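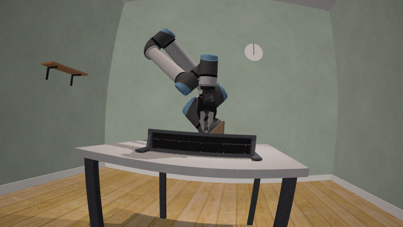
Workshop notebook, Sindimthorpe
Thursday, October
Entered by Arūnas Mets

Processional canopy, Palleck parish. Register no. 654.

The canopy was received at the workshop at nine with its four poles, the finials in a separate box, and the cloth rolled on a tube. The parish has asked that it be ready for the procession of the patronal feast, which is to resume its former route through the lower town after a long interval. The route includes the steps at Pludlow and a stop of one full litany at the well, during which the canopy must stand without being carried. The terms of the loan are in the register and are not repeated here.

Poles. All four were examined on the trestles. Numbers one and three are sound. Number two has an old split below the upper ferrule, filled at some earlier date with what looks to be wax and sawdust. The filling was removed and the split glued and bound. It is to stay in clamps overnight. Number four has been shortened at the foot by 25 mm, with a saw, and not squarely. The older inventory lists the poles as a matched set, so the cut was made after that list was drawn up. I have not yet decided whether to scarf on new wood or to pack the ferrule. Packing is quicker and can be undone, and the parish priest is content with either.

Cloth. The lining is worn through along both long edges where it meets the rails. The face cloth is better than was feared. Loose threads in the border were couched down, and the worst of the soiling was lifted with the soft brush and low suction through net. No wet cleaning was attempted. The red in the border moved slightly on the swab when tested in the corner by pole three, and this should be kept in mind if rain is forecast on the day. Cameron Forsyth is to ask the parish whether a plain cover can be carried in reserve.

Fringe. There are 47 tassels remaining. Replacements will come from Grīnberga, who supplied the previous set and still hold the pattern. The thread sample they sent is a shade too yellow beside the old work. A second sample has been requested. 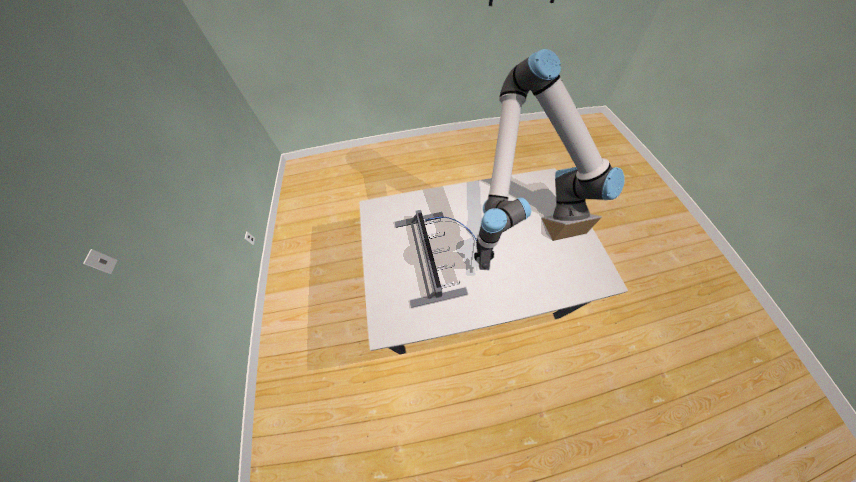
The standing feet are the part of this work that causes the most concern. The original cast feet are lost, and the parish has been using umbrella stands, which tipped twice at the last rehearsal in the churchyard. The paving by the well is uneven, and each pole must stand upright there with no hand on it until the litany is finished. The robot arm on the white-topped table is mounted on a flat tan plate laid on the tabletop, and a flat plate under each foot would suit our purpose in much the same way: it would give a known surface to fix to, whatever lies beneath. I propose a socket bolted to such a plate, with leather below to protect the stone. Forsyth prefers a cross-shaped foot, on the grounds that it can be leveled with wedges. We agreed to make one of each and try both.

Trial assembly, 2 p.m. The frame was raised in the yard without the cloth, using poles one and three at the front and two broom handles cut to length at the back. The rails seat well. The left rear corner bracket is bent outward and binds before it is fully home. It was taken off and straightened cold in the vise. The finials screw on in one order only, and someone has scratched small marks on the collars to show it — these marks should not be polished away. I have drawn them on the facing page.

Weight. Forsyth and I carried the front of the frame the length of the yard and back. It is manageable, but the bearers will need to be close in height, and the parish should be told this before the names are read out in church.

Outstanding:
Pole two out of clamps, Friday morning.
Decision on pole four.
Second thread sample, Grīnberga.
New lining to be cut. The linen is on the shelf behind the door, washed and pressed.
Both trial feet, with timber for the cross-shaped one from the offcuts bin.
Letter to Palleck regarding the rain cover and the height of the bearers.

The incense boat from the same parish was also in the box with the finials and does not appear on the loan form. It has been put in the locked cupboard, and no work will be done on it until the form is amended.

A.M.

Contact: Workshop Office, Sindimthorpe | © Sindimthorpe Workshop | Back to top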